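Ten Seconds at a Time

Teaching a robot to clear a table begins with a person doing it, over and over, with a gripper in one hand.

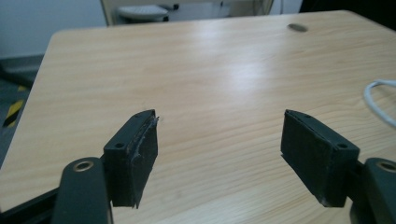
One of the operators at Sarkeck said the hard part was learning to be slow. New people move the way they would at home, and the recordings from their first morning usually have to be thrown out. It took her 345 tries before she stopped rushing the grasp.

The company works from two floors in Dondodstead. Its project, called Liris, collects short recordings of household jobs: folding a cloth, moving a cup, closing a drawer. Each one lasts 10 seconds or so and is checked the same afternoon. A good operator turns in 300 a day. The target for a single task is 900 usable ones, spread over different tables, rooms and lighting.

Wear is a running cost. Rubber on the fingers frays, a torn pad grips differently from a whole one, and the team argues over when to change it. Some want fresh pads every week. Others say a robot in a real kitchen will have worn fingers too, and the system should learn from both.

Liris began in January with one room. A second site, in Hayes, is being fitted out now. The first job there will be loading a dishwasher, which the operators have already tried twice and do not look forward to.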